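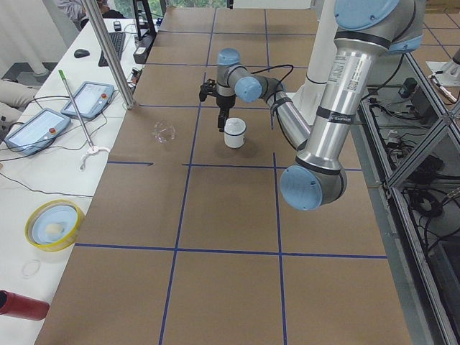

Notebook, August, afternoon – taping the big table

Finally got the cardboard down and the grid on it, so I'm writing up what I did before I forget and do it differently on the next table.

The cardboard came from the Farthorpe delivery, the big flat sheets, and I'm so glad I hung on to them! Brown is easy on the eyes under our lights and I don't mind if it gets scuffed. The dark blue tape is whatever was left in the Skatbridge drawer. I went lengthwise first, then crosswise, pressing hard with the edge of a ruler (my thumb gave up after 2 strips). If you pull the tape tight it creeps back overnight, so lay it slack and then press.

I kept the rectangles large. The last grid I made was so fussy that everything ended up sitting on a line, and then we'd argue over which box it was in.

Things on the table for now: the little white container with the white lid, and a clear plastic cup. The cup is a pain – against the brown you can hardly see it, and I have already put my sleeve into it once. Might try a band of tape near the rim. The white container I love, no complaints, shows up from across the room.

Pendants and their cables stay on the white table alongside, please, and so does the long rod with the green tip. I'd like the cardboard kept for the things we're working with and nothing else.

Still to do:

– cut 5 spare strips and stick them on the Baptista folder so they're handy
– tidy the black cables on the lower shelf, it's a bird's nest in there
– put tape on the order list, more than 200 feet this time
– copy the box numbering into Listitell, page 451, under the old one

Corner by the door is lifting a bit already. Will press it down again before I go home.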